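Parasocial Ties and Relationship Coverage in Online Music Journalism

Sadia Memon
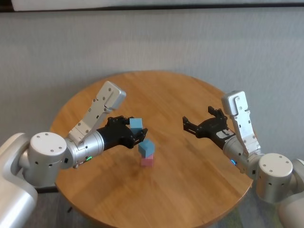
Vol. 11, No. 3, p. 421

Figure 1. Round wooden table and two facing arms with black grippers.

3. Relationship Coverage and the Older Pop Performer

3.1 Background

Writing on celebrity has long treated the private life of the performer as a second product, sold beside the recordings and often to the same buyers. Most of that work concerns performers at the height of their sales. Much less has been said about singers whose chart years lie well behind them and who remain, even so, a steady subject of short web articles on marriage, dating and family. This section considers those articles as a form of music journalism with its own habits of sourcing and its own idea of what a reader wants to know.

The usual item is brief. It opens with a question about the singer's present partner, moves to a summary of the career, and returns to the question near the end, sometimes without an answer. Earlier fan magazines used a similar order, but they depended on access: a publicist supplied a quotation, or a photographer was admitted to a house. The web item needs no access at all. It can be written from older interviews and public posts, and it can be brought up to date by changing a line.

3.2 Material

The present study draws on 421 items gathered from three entertainment sites, Bunmont, Isier and Lolus. Every item concerned a singer or musician aged 60 or over at the time of publication. Items that reported only a death, a tour or a legal case were left out, as were lists in which a performer received a single sentence. Bunmont and Lolus publish under writers' names. Isier uses a general staff byline, and for that reason no comparison between individual writers was attempted on that site.

Each item was read twice, with an interval of one month between readings. The reader recorded the source given for every statement about a relationship, the placing of that statement in the text, and the verbs used to introduce it. Reader comments were saved where the site displayed them. Lolus closed its comment pages in April, while collection was still under way, and its later items were therefore read without them.

Coding followed the scheme set out by Khokhar for television personalities, with one change. Khokhar places all statements by former partners in a single class. In music coverage this class proved too wide, as many former partners are also former bandmates, and their remarks on the relationship are hard to separate from their remarks on the music. A new class of 'shared career' statements was added and applied to all items.

3.3 Patterns of sourcing

The most common source in the material was an earlier article. Writers on all three sites took a performer's remark from an interview given years before and placed it in the present tense, so that a singer 'says' something first said in another decade. The practice is seldom concealed. A link to the older piece is normally provided, and a careful reader can follow it. The effect on the page is nevertheless that of a current statement, and comments left under such items often respond to it as news.

Social media posts formed the next class. A birthday greeting or a holiday photograph was read as a sign that a relationship continued, and a period without such posts was sometimes read as a sign that it had ended. Bunmont was the most cautious of the three sites in this respect. Its writers tended to report the post and stop. Isier more often added a sentence on what the post might mean, introduced by 'fans believe' or a similar phrase, with no fan named.

Shared career statements behaved differently. They were placed lower in the item, usually within the summary of the performer's work, and they were rarely linked to the question in the headline. A remark on the end of a marriage might appear only as the explanation for a delayed album. Readers, for their part, took up these passages at length. Comment threads turned quickly to recording sessions, changes of lineup and the merits of particular singles – matters on which many of those writing had firm and detailed views.

3.4 Audience and affection

It would be easy to regard this coverage as idle curiosity. The comments suggest a more mixed picture. Many are addressed directly to the performer, in the manner of a letter, and wish the singer well with a new partner or in living alone. Others recall a concert or a record bought as a teenager and say little about the relationship itself. For these readers the dating item appears to serve as an occasion to meet a familiar name again. Hostile comments were present on each site, most often where the partner was much younger, and were commonly answered by other readers before any moderator stepped in.

The tie described here is one of long standing, and its age matters to how the items are read. Section 4 takes up the same question with regard to reunion tours, where the performer's private history is told from the stage.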